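April 20, 2022

Back on the small wooden stand, the one going to the Toston order. Yesterday's glue-up on the first base was crooked, so I cut a fresh oval from the Galberg offcuts and started over. Same template as before. The bandsaw wandered a little on one long side and I had to take it back to the line on the disc sander, then by hand with 120 and 180. It's still a hair narrower than the template. I'm leaving it.

Ring groove in the wide end went fine this time. I clamped the board down with scrap on both sides, set the depth stop, and took it in two passes. On the old base I tried it in one and burned the bottom of the groove. The ring comes close to the edge of the board — next batch I'd like to shift the center in by a couple of millimeters so there's more wood left there.

Post is glued into the base and square as far as I can tell with the small try square. Hub went on after it. The dowels are the leftover bundle from Endale. I cut them to 36 mm with the stop block on the little miter box, and the ends came out clean enough that I only knocked off the fuzz. Drilled the hub edge with the indexing jig. Two of the holes were tight and needed a twist of sandpaper before the dowels would seat. Dry fit first, then a dab of glue on each and a tap with the mallet.

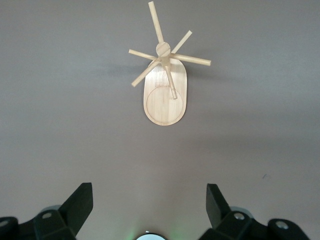

*Second base, all six dowels in, no finish. From overhead.*

Things to check before doing any more of these:

- Dowel depth. They should all bottom out, but I didn't measure how far each one went in. Mark them with pencil next time.
- Hub face. Grain line across it. Fine on this one, but pick quieter stock if the customer wants a stain.
- Squeeze-out under the hub is hard to reach with the dowels in. Wipe it before they go in.

Left it to cure for 30 minutes before moving it, then overnight before any sanding. Shop was cold this morning, so I'd give it longer if anyone else needs to handle it.

Finish is still undecided. Emden's notes call for plain oil, one coat, wiped off. I have half a can of that and also some wax. Will try both on the crooked base, which is scrap now anyway, and write down how they look after a day.

Remaining wood: enough for some 30 more bases if I nest the ovals head to tail, fewer if I keep cutting around the knots. Dowels will run out first. Need to put in for another bundle before July.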